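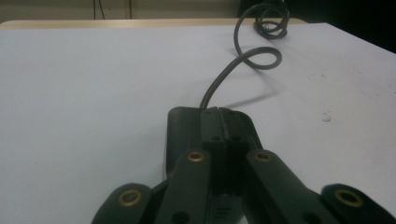

Reading time: 4 minutes

Why Is a Table Smooth? The Secret Story of Surfaces

Put your hand flat on the nearest table and slide it slowly from side to side. How does it feel? Slippery? A tiny bit sticky? Cool? Now do the same thing on your sleeve, then on the wall, then on the sole of your shoe (a clean shoe, please!). Every one of those things has an outside, and scientists call that outside a surface. Surfaces are everywhere you look, and they are up to all sorts of tricks.

A white tabletop looks like the plainest thing in the world. But if you could shrink down until you were smaller than a speck of dust and go for a walk on one, you would need your hiking boots!

Mountains too small to see

Nothing you touch every day is perfectly flat. Glass isn't, a spoon isn't, and even an ice rink isn't. If you look at them through a powerful microscope, you find bumps, scratches, pits and ridges all over the place. Sandpaper has big bumps that you can feel straight away. A dinner plate has bumps too, but they are so small that your fingers glide right over them and your brain says "smooth."

Your fingers are very good at this job, by the way. The tips are packed with tiny sensors under the skin, and the swirly ridges of your fingerprints shake a little as they move across something. The sensors pick up that shaking and send the news up your arm to your brain. That is why you slide your finger along a piece of cloth to find out what it's like. If you just press down and hold still, you learn much less. Try it with your eyes shut!

Meet friction

When two surfaces rub together, they push back against each other. This push is called friction, and you have been using it since before you could crawl. Friction lets you walk without your feet shooting out from under you. It holds a knot in your shoelace. It lets a pencil leave a gray line on paper, because the paper scrapes off a little of the pencil as it goes past – so every word you write is really a trail of pencil crumbs.

You might think that bumpy always means grippy and smooth always means slidey. Often that's right, but surfaces love to surprise us. A rubber band can feel quite smooth, and it still grips very well. Rubber is soft, so it squashes down into all those little valleys and holds on. Socks are soft too, but on a polished floor they slide like anything, as you probably know.

The great sliding race

My friend Subbarao Ramasamy teaches science to nine-year-olds at Laddale School, and this is his class's favorite experiment. You can do it at home with things from the kitchen drawer.

You will need:
A baking tray
A stack of books
A coin
An eraser
A small piece of wood or a wooden block
A sheet of paper towel
A ruler

Put the coin, the eraser and the wood in a row at one end of the tray. Before you start, write down which one you think will slide first. Now lift that end very slowly. Have a friend hold the ruler next to the tray so you can see how high it is when each thing begins to move, and write down the height every time.

Next, lay the paper towel on the tray, tape it at the corners and do the whole race again. Did they go in the same order? Did anything need a steeper hill than before?

When Subbarao's class tried it, one eraser stayed put until the end of the tray was 40 centimeters high. The whole room was cheering for it! Yours may be a very different height, and that's fine. It depends on your tray, your eraser and how long your tray is. Use the books to prop the tray up if your arms get tired.

Water joins in

Surfaces also decide what happens to a drop of water. Drip a little onto a piece of waxed paper and it pulls itself up into a round bead, like a tiny glass ball. Drip some onto a paper towel and it disappears into the fibers and spreads out. Wax pushes water away, and paper drinks it up.

The champion of all this is the lotus leaf. It grows in muddy ponds and still looks clean, and the reason is (you guessed it) bumps! The leaf is covered with tiny waxy bumps, so raindrops sit on top of them and roll off, picking up dirt on the way. Some paints for the outsides of buildings copy the same idea.

Does a mirror have bumps?

Yes, but extremely small ones. Light bounces off a mirror in a very tidy way, so you can see your own face. On a white wall, the light hits bigger bumps and bounces off in every direction at once. Plenty of light still gets to your eyes, but it's all mixed up, so you see white and not your own nose. Breathe on a mirror and look again. The fog is made of tiny drops of water, and for a few seconds your mirror has a bumpy surface!

Words to know

Surface: the outside layer of something
Friction: the push that slows things down when they rub together
Texture: how a surface feels or looks
Absorb: to soak up

Be a surface detective

Take a sheet of paper and a crayon with the wrapper peeled off. Lay the paper over something interesting, like a coin, a leaf or a brick, and rub gently with the side of the crayon. The bumps show up dark and the dips stay pale. Make as many rubbings as you like, mix them up, and see if someone in your family can work out where each one came from. Tree bark is a great one to start with – no two trees give you the same picture.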